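Search the notebook
Search
Posted in: Workshop Notes / Finishes

January 30, 2018
by Hannelore Harms

Shellac, second attempt at the Kadrić chairs.

The first coat on the test board stayed tacky overnight and I could print a thumb in it this morning. Vinzenz thinks the flakes are too old. The bag is the Dravel dewaxed we bought in August and it has been on the shelf above the radiator since then, so he may be right. I dissolved a spoonful in fresh alcohol to check and there was a jelly layer left at the bottom of the jar. Threw out the bag and the mixed stock.

Opened the new bag from Plila. Color is a shade more orange than the Dravel. Mixed a two pound cut, lid on, shaken whenever one of us walked past. Strained it through a paper filter after lunch. Clean, no jelly. Date and cut are on the jar label. Please write the same on any jar you mix, including the small ones.

Test board 2 is an offcut of the same beech as the chair rails. Sanded, wiped with alcohol, three thin coats by pad. Each one was dry to the touch before I had the bench cleared. Sanded lightly with 600 between coats two and three. There are lap marks at the left end where I went back over an edge that had started to set. Pad was too wet at the start. I pressed it out on paper after that and the rest of the board is even.

Color match against the old chair: close on the rails, too yellow on the back slats. The slats have had more sun. Vinzenz wants to put a little brown dye in the shellac for the slats only. I would sooner dye the wood first and keep the finish clear, which is easier to fix if we overshoot. We'll do one offcut each way and look at them by the window.
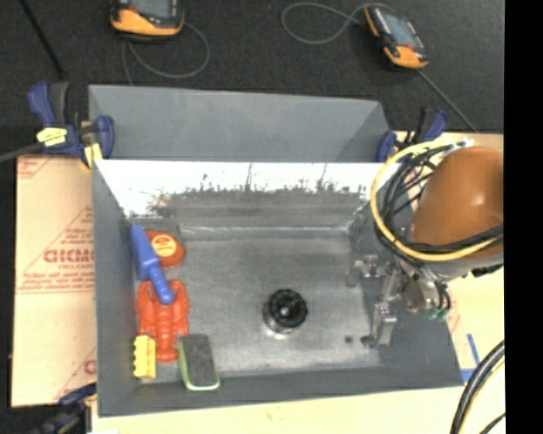

Humidity in the finishing room was 31 percent at noon, lower than I expected with the snow. Left the heater on low. If it goes over 60 we stop, the last blushing we had was on a damp day and it took a whole afternoon to pad out.

Glue on the loose stretcher is holding. Clamps can come off tomorrow. The other stretcher has an old repair with something hard and yellow in the joint that didn't soften with warm water or with vinegar. Leaving it alone unless it moves.

Trustlow called about the side table. They want it waxed only, no shellac, and they will send the missing drawer pull separately. I said we would not start until the pull is in.

To do: two dye samples, more filter papers, new pad cloth (the old one is shedding lint), ask Vinzenz where the good scraper went.

Filed under: shellac, chairs, color matching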